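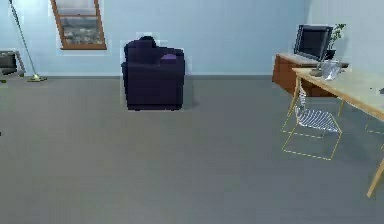

Gravura assinada "Matos" comprada em leilão — vale a pena pedir certificado?

Selura
Comprei num leilão online uma serigrafia assinada a lápis "Matos", numerada 191/300. Paguei 3.789 reais com a comissão e agora a casa me oferece um "certificado de autenticidade" à parte. Não vem laudo, não dizem quem assina, só que é "emitido por especialista". Já desconfio da assinatura, que está bem mais escura que a numeração. Alguém já passou por isso? O certificado serve para alguma coisa na revenda?

Plundon
Certificado emitido por quem vendeu a peça é papel timbrado. Eu não pagaria. Peça por escrito a procedência: de que coleção saiu, se existe nota da galeria ou do ateliê que imprimiu, se a tiragem aparece em algum catálogo. Se responderem com "acervo particular" e mais nada, você já tem uma ideia.
Quanto à assinatura mais escura, não me impressiona muito. Muito artista assinava depois, com outro lápis. Olhe com lupa o papel e as bordas da tinta — se aparecer uma retícula de pontinhos regulares, desconfie de reprodução em offset, embora algumas serigrafias também usem retícula. E tire da moldura antes de qualquer conclusão, às vezes há carimbo no verso.

Cunmont
Eu tenho uma parecida e vi outra anunciada por 3.839, então acho que você pagou o preço certo. O certificado ajuda sim, comprador gosta.

Plundon
Preço de anúncio é o que alguém pediu. Queria ver por quanto saiu, se é que saiu. Selura, confira no edital do leilão o prazo para contestar autoria, costuma ser curto.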